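3.2 清拭対象と布の使い分け

本節では、便器まわりの清拭作業における布の選択と、作業中の布の置き場所について述べる。対象としたのは洋式便器の便座、便蓋、便器上縁、および周囲の床面である。予備的な聞き取りでは、同じ便器を拭く場合でも、布を一枚で済ませる者と、部位ごとに替える者とに分かれた。後者では布の色を手がかりとする例が多く、色と部位の対応は各人の習慣によっていた。

そこで本研究では、色の異なる布を便器の近くに用意し、どの布をどの部位に用いるかは作業者に任せた。作業者は14名で、各人が28回の清拭を行った。布の折り方や拭く順序についても指示は与えていない。布を置く台は便器の脇に据え、立ったままでも手が届く高さのものとした。床に直接置いた場合は、拾い上げる動作が加わり、布が床面に触れる問題も生じるためである。

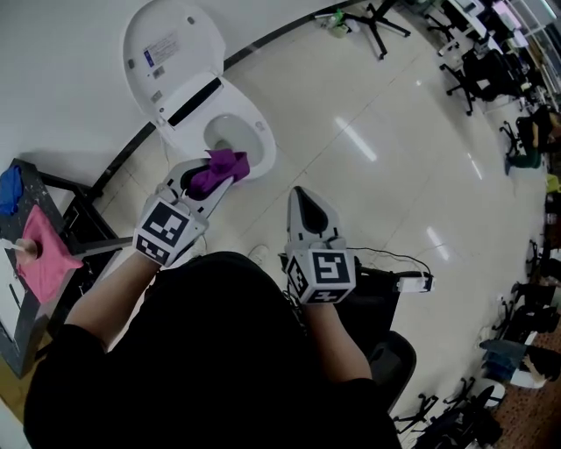 図3 便器上での布の取り扱い。左手側の把持具で紫色の布をつまんでいる。脇の台には青色とピンク色の布が置かれている。

図3では、便蓋が開いた状態で、布が便器の上方に保持されている。布はつままれた部分で寄り集まり、平らには広がっていない。このような持ち方では、布のどの面が便器に接するかが定まりにくい。便座のように幅のある平面では接触面積が小さくなり、同じ箇所を繰り返し拭く必要が生じると考えられる。一方、便蓋の付け根や操作部の縁など狭い箇所では、まとまった布のほうが入り込みやすい。

布の持ち替えについては、四つ折りにしてから拭き始める者と、つまみ上げたまま拭き始める者が見られた。前者は面を折り返しながら一枚を長く使い、後者は早い段階で次の布に移る傾向があった。清拭を終えた布を台に戻す際、未使用の布と重ねて置いた例もあり、色分けをしていても使用前後の区別は保たれていなかった。Holloway と Admasu が行った洗面台の清拭に関する観察でも、同様の混在が報告されている。

以上を踏まえ、次節の分析では布の色と部位の対応に加え、使用済みの布が戻された位置を記録項目に含める。なお、台の上にはブラシ等の柄のある用具が置かれる場合もあるが、これらを用いた動作は清拭とは分けて扱った。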